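How I sort out a bedroom's worth of bits and bobs on top of the bed

I've moved house more often than I'd like, and every time the thing that defeats me is the small stuff. Furniture is easy, you just need a strong back and a van. It's the combs and the medicine and the ornament your aunt gave you that eat up a whole afternoon (and then turn up in a shoe box two years later). So when I packed up the flat in Loltville to come to Warthorpe, I finally settled on a way of doing it that I'm happy with, and I've used it for every clear-out since.

You'll need a bed, a tray, one big cardboard box, some tape, a few clear bags and a stack of paper. I buy the Zundia packing paper, 700 sheets to a pack, and I'm still on my first one.

Start with the bed. Take the duvet and pillows off but leave the bottom sheet on, ideally one that's due for the wash anyway. A bed is the best sorting table in the house! Things don't roll far, they don't chip if you drop them, and you can't go to sleep until you've finished.

Now empty the drawers and the bedside shelf straight on to it. Don't sort as you go. I used to do it drawer by drawer and I'd end up with hair ties in three different boxes, so now everything comes out together, tissues and all. Keep the cardboard box folded flat and lean it against the side of the bed for the time being. If you make it up too early you'll start chucking things in. 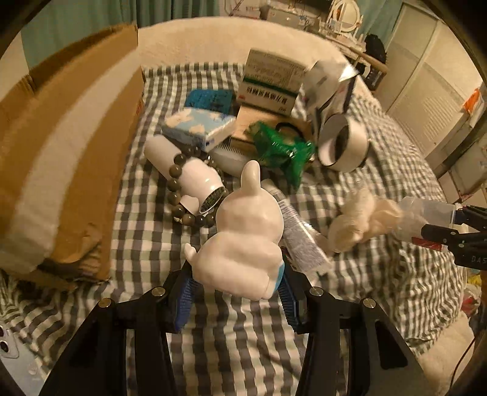
Page last changed: 11th October

Put the tray in the middle and let it be the home for anything you'll want on the first night. Medicine goes there, and so do a comb and a hair tie. The tray travels with you in the car and doesn't go in the box at all. Check the dates on any medicine while you're at it, and take the old stuff back to the chemist.

Next, bottles. Tighten the cap, put a strip of tape over it, and pop each one in its own bag. I skipped the bag once with a bottle of hair oil and I'm still cross about it.

Beads and bracelets want a little bag of their own, squeezed flat so they can't tangle. If you've only got the crinkly sort of bag from the greengrocer, that'll do nicely as long as there aren't any holes in it.

Ornaments I leave until nearly last. A china rabbit, say, has ears, and ears are what break. Roll a small twist of paper and tuck it round the ears first, then wrap the whole thing in 3 sheets, going a different way with each one. Tape the paper to itself and keep the tape off the glaze, as it can leave a sticky mark that's a pain to shift. Stand it upright in the box with the heavier things beside it, never on top.

Then make the box up, tape the bottom twice, and line it with scrunched paper. Soft packets and tissue boxes are lovely for filling the gaps. I got a whole room's odds and ends into one box this way, 86 items by my list, and the Tomaszewski removals van took it without a grumble.

Write the room on two sides of the box as well as the lid. Then strip the sheet, give it a good shake over the bath in case an earring's hiding in it, and put it in the wash.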